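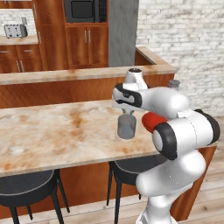

Getting Your First Pick-and-Lift Running in the Kitchen Sim

Posted 4 June 2018 for Brotbridge Robotics Club members

So you got through the install night and your simulator opens without errors. Great! Now comes the part everybody joined for: making the arm pick something up. This page takes you from an empty script to a cup in the air, and it covers what you need for the first round of the Mugo challenge in November (the club's own contest, open to anybody who has finished this tutorial).

What you need before you start

The Musent simulator, with the kitchen level loaded
Your copy of the club starter folder, unzipped somewhere you can find it again
A mouse with a wheel. A trackpad works, but you will be orbiting the view a lot!

Step 1. Load the level and pick a seed

Open the level and type a seed number into the box at the top. The seed decides where things land on the island. Use 1,036 for this tutorial so your numbers match everybody else's when you ask for help. Once your script works there, switch to 1,214, where the objects get shuffled and plenty of first scripts fall apart (mine sure did).

Step 2. Home the arm

Run home.py from the starter folder. The arm should come to rest over the island with the fingers open. If it ends up folded behind the base, you have an old joint file. Download the folder again and don't try to fix the angles by hand, I lost a whole evening that way.

Step 3. Find your object

Call list_objects() and read what comes back. Each object has a name and a position in meters, measured from the robot base. Write down the x and y of the one you want. Beginners should go for the cup. It's straight-sided, it fits between the fingers with room to spare, and you get a nice clear view of whether you have it.

Step 4. Move above it first

Never send the gripper straight to the object. Send it to the same x and y with a bigger z, let it settle, then come down. We call this the hover pose, and it will save you so many knocked-over cups! Keep the fingers pointing down the whole way. If your wrist rolls over during the move, you forgot to lock the orientation, so set keep_down to True and run it again.

The hover pose is also the best place to stop and look around. Pause the sim, swing the camera to the side and then to the front, and check that the fingers are lined up both ways. One view will fool you.
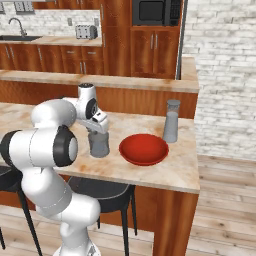
Pay attention to the neighbors, too. A bowl or a tall bottle close to your target can be fine on the way down and then get clipped on the way out, so plan the exit before you close the fingers. Going straight up is nearly always the right call.

Step 5. Lower, close, wait

Bring z down until the fingers are past the rim, then call close_gripper(). Now add a pause of 500 milliseconds. It feels silly in a simulator, but the contact solver needs time to settle, and lifting too early makes the cup squirt out sideways.

Step 6. Lift!

Raise z slowly and watch the cup, not the console. If it comes up with the gripper, you did it! Save that script under a new name right away, before you start improving it.

When it goes wrong

Cup slides down between the fingers: close a little tighter, or grab lower on the body.
Cup tips over on the approach: your hover pose is too low.
Arm freezes halfway: the target is out of reach. Print the position and look for a flipped minus sign.
Everything jitters: turn the speed setting back down to 9.

Want more? The Ninditz add-on in the extras folder lets you record a run and play it back at half speed, and it's so much fun to see your own grasp in slow motion. Upload your best lift to the club folder with the seed number in the file name.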